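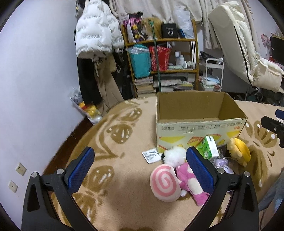

Sonntag bei Ira: Greifer, Plüsch und der offene Karton

Dace Juška hatte ihre Schuhe noch an, da rief Kanchan schon: »Du darfst gleich selbst!« Tag der offenen Tür in der Werkstatt Clakden, und Dace war die Erste! Sie nahm den Griff, drückte, und die blauen Polster schlossen sich um das rosa Ding mit der Spirale.
»Er spürt das«, flüsterte sie.
»Er lernt das«, sagte Kanchan und strahlte. »Von dir. Griff Nummer 662!« 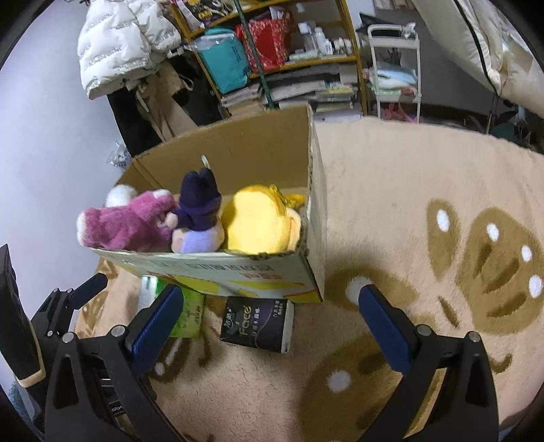

Zuletzt geändert: Juli, 18 Uhr

Der Gelbe war der schwerste, so glatt und rund (Dace lachte laut, als er ihr zweimal entwischte). Dann lag auch er im Karton, neben dem mit den runden Ohren.
»Noch mal«, sagte sie, »alle wieder raus!«
Kanchan hielt ihr schon den Griff hin.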